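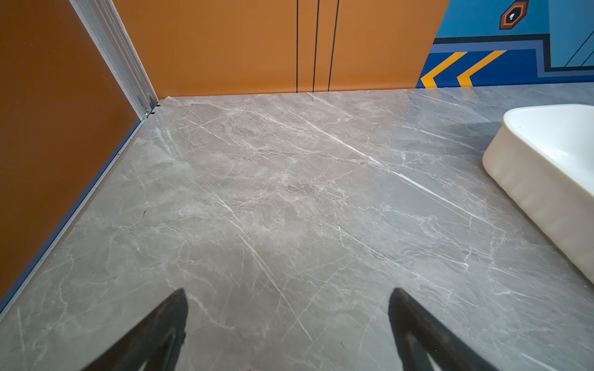
The grey marble-patterned counter and white basin, with the burnt orange side panel at left.

Washroom refurbishment: the new vanity counter at Hedov House

4 min read

Residents and regular users of Hedov House are advised that the refurbishment of the ground floor washroom has reached the stage at which the vanity counter may be seen and commented upon. The Building Services Office thanks all those who returned the comment form distributed in the spring, and sets out below the decisions taken, the care arrangements that will apply and the work that remains.

The counter

The former vanity had a recessed bowl, and the joint between the bowl and the surrounding surface was the most frequent subject of maintenance requests on that floor. Eugénie Mallet, who prepared the design, accordingly specified a basin that rests directly on the countertop. The basin is white ceramic, with rounded walls and a thick rim. A single continuous surface was preferred to the tiled ledge proposed in the earlier drawings, as grout lines would have reproduced the difficulty the Office was seeking to remove.

The choice of surface occupied more time than had been anticipated. Three samples were displayed in the lobby, catalogued under the working names Alarcón, Arkex and Skarnitz. The last of these, a warm grey crossed by fine white and pale grey veins, received the greatest number of favourable comments and was adopted. Several respondents asked whether the veining would make the counter appear unclean. Having considered the sample in both morning and evening light, the Office was satisfied that it would not, although the polished finish does show reflections toward the back, and persons sensitive to glare may wish to bear this in mind when the lighting is discussed.

The side panel

The burnt orange of the side panel was the subject of divided opinion. Of the forms returned, 8 expressed a clear objection to the colour and a somewhat larger number welcomed it. Ms. Mallet's view was that a room finished wholly in grey and white would be difficult to read for users with low vision, and that a strong colour at one end of the counter would assist them in judging where the surface stops. The panel is finished with a silver aluminum trim, and a thin blue-grey strip follows its lower edge where it meets the countertop. The Office has asked that this line be included in the regular cleaning, as dust and soap residue tend to collect in corners of this kind.

Care and use

Users are asked to observe the following until further notice.

Wipe standing water from the counter after use, with particular attention to the area at the foot of the basin.

Use only a soft cloth and a mild, unscented soap. Abrasive powders, bleach and vinegar are not to be used on the polished surface.

Do not leave metal tins, razors or hair appliances on the counter. Hooks and a shelf will be provided for personal articles.

Do not lean or sit on the counter, and do not use the rim of the basin as a support. A grab rail will be fitted beside the door.

Marks that do not lift with soap and water should be reported to the Office and left untreated.

Cost and remaining work

The sum approved for the counter, basin and panel was $3000, and the work has remained within it. A further $100 has been set aside for cloths, soap and replacement sealant. The shelf, the hooks and the grab rail are on order, and their installation is expected to take six days, during which the washroom on the upper floor should be used. All outstanding items are to be completed by November.

Comments on the lighting may be submitted in writing to Ysaline Carré at the front office. Those wishing to view the drawings may do so at the same desk during office hours.

Building Services Office, Hedov House
5/9/18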